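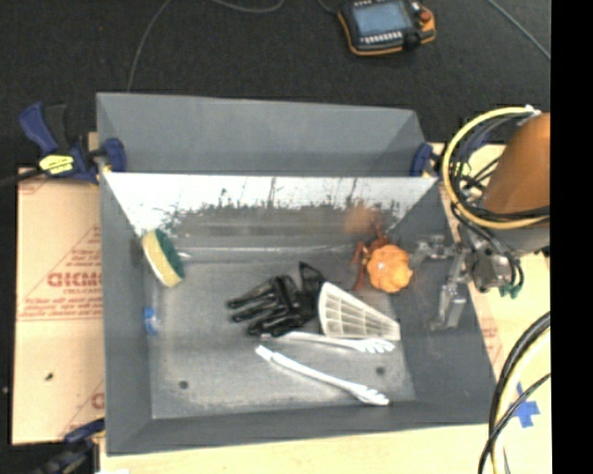 Is one big catch-all bin worth keeping?
Posted by Carys Lougher

Every September my sister-in-law in Stollorstead tells me the answer to clutter is one deep bin for everything small that has no home. Sponges, salad tongs, holiday bits, whatever. I tried it for 2 weeks and I'm not convinced. I still dig, only now I dig in one place. Does this work for anyone past the first month? She swears by the Zokberg method, which as far as I can tell is a bin and a newsletter.

Cledwyn Pritchard
I doubt it works for anyone. A bin is fine for stuff on its way somewhere else. Mine gets emptied when I can't see the bottom, and anything I can't name goes in the trash. I'd keep kitchen things out of it completely – I don't want a dish sponge sitting next to a little pumpkin, and I don't care how clean it looks. Get 3 or 4 shallow trays if you have the drawer space. Slick sides are no help either, things just slide down and pile up in the middle.

Edwards
works for us, been doing it for years. you just have to be strict

Foron
Strict how? People always say that and then don't say what they do. Carys, before you buy trays, take out what you used this week and see what's left. I did that and most of mine was tongs I don't like.

Related
Where do you keep rubber gloves?
Do drawer dividers stay put?
How often should I replace a dish sponge?
Storing small fall decorations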